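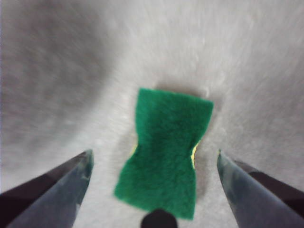

Wrist camera view of the kitchen sponge, one of the two test objects that gave me the most trouble.

I spent most of my spare hours this past fortnight comparing two sets of fingers on the pair of arms in the garage. One set is the stock Varkel fingers that came with the grippers. The other is a longer, tapered set from Reinholz that I ordered after reading a few posts on the Nollmont forum. I drive both arms by hand from the same controller, so the results say as much about me as they do about the hardware. Keep that in mind if you're thinking of spending money.

The objects are dishes and sponges. I picked them because they're cheap, they're already in the house, and they ask for opposite things. A sponge will forgive a bad approach but changes shape as soon as you squeeze it. A plate doesn't change shape at all and slides away if you come in at the wrong angle.

I ran 50 attempts per finger set on each object, at the same force limit, and wrote down whether the thing was still in the gripper 30 seconds later. I swapped the fingers only once. The screws are small and I'd already stripped one.

Sponges

Both sets pick up a sponge. The difference is in letting go. The stock fingers have a rubbery pad that hangs on to the scouring side, and I often had to shake the arm to drop it. The tapered ones release cleanly. They do need more care on the way in, as the tips are narrow and a few millimetres off centre means you grab a corner and the sponge swings.

The wrist camera helps with that, up to a point. When I move at a normal speed the picture smears badly and I end up steering by colour. Green against grey is easy enough. I wouldn't like to try it with a grey cloth.

Plates

Plates were harder and took up most of my notes. The method that worked best was to close the fingers fully beside the rim, check the tips against the edge in the wrist view, then back off, open, and come in with one finger on each side of the lip. It's slow. With the stock fingers I couldn't do it at all, because they're too thick to get under the rim without pushing the plate along.

Glare is the other problem. A white plate under an overhead light washes out in the middle, so the edge is the only part worth looking at. I turned the exposure down a little and that was enough for me.

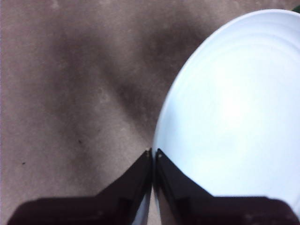 Using both arms

After the single-arm runs I wanted to see whether the tapered fingers could manage a plate with something on it. One arm takes the rim and the other works on the sponges. I set the Celosov controller to update at 300 Hz for this, mostly so the two arms would feel the same under my hands.

The arm on the rim has the dull job and it's the one that matters. Any sag there and the plate tips. The other arm can be fairly rough, provided it pushes in towards the plate and doesn't drag sideways. 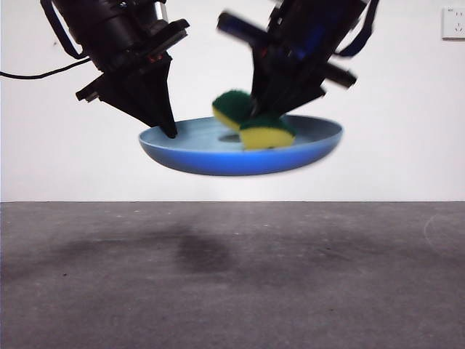
Both arms on the blue plate, with two sponges on it. The right one was moving.

I'm leaving the tapered set on for now. The stock fingers are in a drawer and I'll probably put them back for boxes and tins, where the thicker pads are handy. In June I want to try the same runs with a bowl, and I still need to order replacement screws.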